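Güler Pansiyon or the Livby for a quiet week?

tealeaf_jan
Posted Jul 3, 2024

Quick one as I need to book tonight. Two of us, six nights in September, want quiet, a sea view if poss, breakfast included. Down to Güler Pansiyon up on the hill or the Livby on the front. Anyone stayed at either recently? Not bothered about a pool.

marrow_and_sons
Güler every time. Went in May, third visit. Melahat Gökçe runs it and does the breakfast herself, proper eggs, her own fig jam, tea till you burst. Balcony rooms at the back look right over the bay. Dead quiet after ten.

pkh_58
Quiet yes, but mention the steps!! No car access past the mosque, you drag your cases up the last bit. My wife's knee was not happy. Livby has a lift and a flat walk to everything.

marrow_and_sons
They'll fetch your bags if you ring ahead. We always do.

pkh_58
We rang. No answer. Carried them.

tealeaf_jan
Steps are ok for us I think. How many are we talking?

pkh_58
Felt like a mountain. Didnt stop to look.

Corrie W
Going to stick up for the Livby a bit. Stayed 5 nights, room 13, top floor side view. Bed good, shower good, staff lovely. BUT the bar next door goes on till late and the front rooms get all of it. Ask for the side away from the harbour. Breakfast is a buffet, fine, nothing special. Coffee from a machine.

oldsaltdave
Bar next door closed last year surely?

Corrie W
Open when I was there, had a drink in it.

oldsaltdave
Fair enough. Must of been thinking of the other one.

brindle77
Has anyone tried the Skirnent apartments behind the market? Similar money, you get a little kitchen and a sitting room. Fadime Aydoğan at the office there sorted us a late checkout for nothing, flight wasn't till evening. No view at all though, you look at a wall and someone's washing. We liked it — cheap, clean, cool at night.

marrow_and_sons
She asked for a sea view.

brindle77
She said if poss.

tealeaf_jan
I did say if poss! But would rather have one. Is breakfast extra at Skirnent?

brindle77
No breakfast at all, you make your own. Bakery on the corner opens early, simit still warm. Would of been my highlight of the week tbh if it wasn't for the boat trip.

Corrie W
Which boat? We did the Fledosine one and it was packed, lunch ran out before it got to us.

brindle77
Same one, had no trouble. Chicken and rice, plenty of it. Maybe they oversold yours. Go midweek and sit at the back out of the spray.

pkh_58
Wouldn't go on it again. Music far too loud. Take the little ferry across instead, takes your time, costs next to nothing.
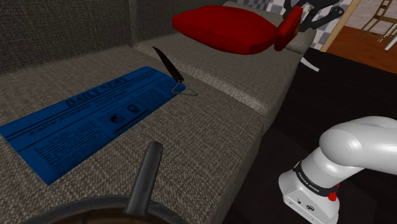
marrow_and_sons
Anyway back to the question. Güler has only 6 rooms so don't hang about, September goes early. Ring, don't email, she hardly looks at it. Ask for one of the back ones with a balcony. The one by the kitchen is cheaper but you hear the plates from early on.

oldsaltdave
Cash only there too unless it's changed?

marrow_and_sons
Cash or bank transfer. Cashpoint at the bottom of the hill, get it out before you climb.

pkh_58
Before you climb. Exactly my point.

tealeaf_jan
Ok rang Güler and got straight through, so sorry pkh! Back room with balcony, but only free for three nights, then a group's coming in. Thinking three there and three at the Livby, side room. Daft to move halfway?

Corrie W
Not daft, we've done it loads. Do the hill first then finish on the flat, easier for the airport bus. Livby let us leave bags from the morning.

marrow_and_sons
I'd ask Melahat to put you on the list in case the group drops out. Happened to us once.

tealeaf_jan
Good idea, will ask. Booking both now, thanks all. Will report back on the jam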